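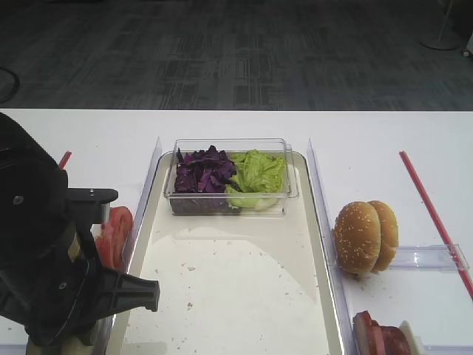 The tide gauge at Grastby had been reading 33 millimeters high since December, and Catriona Ritchie was sent to find out why.

She reached the harbor at low water with a level, a staff and a copy of the last calibration sheet, signed by Américo Fonseca. The sheet gave the offset between the gauge zero and the brass benchmark set in the quay wall. She set up the tripod 50 meters from the stilling well and took the first sight. The benchmark agreed with the sheet. She took it again from the other side and got the same figure.

That left the float, the tape or the well. The float was sound. The tape had no kinks. She lowered a lamp into the well and saw mussels on the intake, which would slow the response but would not raise the mean.

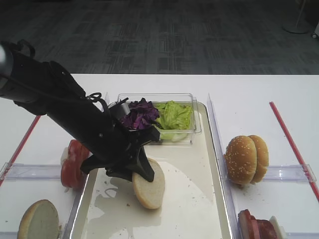

At 7 in the evening she telephoned Fonseca, who had retired to Nogueira.

"Did you replace the pulley?" she asked.

"In the fall. The old one was worn."

"With the same diameter?"

He was silent long enough for her to hear a television in another room.

"I measured it," he said. "Sinéad had just gone into the hospital. I measured it twice."

Ritchie had the pulley on the bench in front of her. She had put the calipers on it before calling. It was two millimeters oversize.

"The intake is fouled," she said. "I'll clear it tomorrow."

"That wouldn't account for it."

"No."

She wrote the pulley diameter in the log, with the time and her initials, and left the box marked Cause empty. Then she asked him how Sinéad was, and he told her.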